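Coelho cup holder, beige
Sold by Grarport in packs of 2 or 15

Grarport calls this a holder for "any cup." I doubt it. Wael Bensaid tried 3 of ours and liked one. The handle is plastic, and the catalog gives no weight limit – ask before you buy the big pack.

Returns: 35 days, unopened only. 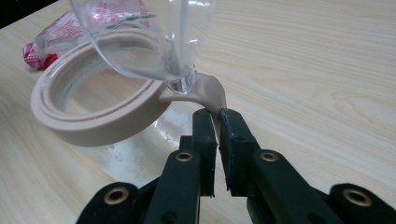 Fit is the thing to check first. Measure your cups at the base, then again halfway up. A clear plastic cup sits in the beige ring, and the curved tab comes off one side. Whether you'd trust that with hot coffee is another matter – the listing doesn't say.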